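Zweiarmzelle in der Konfektionierung, Erfahrungen mit Umbesetzung?

kommissio_66
23. April 2020 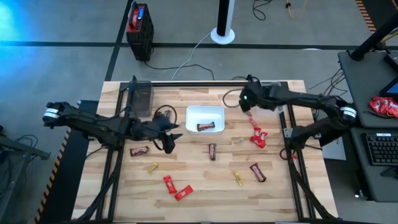 Wir testen bei Zesier das Sortieren von Süßwaren aus gemischter Vorlage in die Schale. Handplatz bisher mit 2 Leuten pro Schicht. Geplant ist einer, der nachlegt und Fehlgriffe quittiert. Taktziel 547 Teile pro Stunde. Wer hat so etwas schon umgestellt?

Valdovinos
Riegel sind unkritisch. Bei kleinen Tütchen hängt alles an der Greifpose. Die zweite Person würde ich erst abziehen, wenn die Quittierungen ausgewertet sind.

kommissio_66
Auswertung läuft seit Dezember. Nikola Spahić aus der Schichtleitung führt die Liste.

murnadine
Sehe ich anders. Stückzahl ist die falsche Kennzahl. Bei uns wurde aus Packen Überwachen, 60 Minuten am Stück auf Störungen warten. Die Kollegen wollten nach einer Woche zurück an den Handplatz. Eingruppierung blieb gleich.

Valdovinos
Dann rotieren. Löst man über den Schichtplan.

murnadine
Nur wenn es noch Handplätze gibt, auf die man rotieren kann.

kommissio_66
Einer bleibt vorerst. Eingruppierung kläre ich mit dem Betriebsrat.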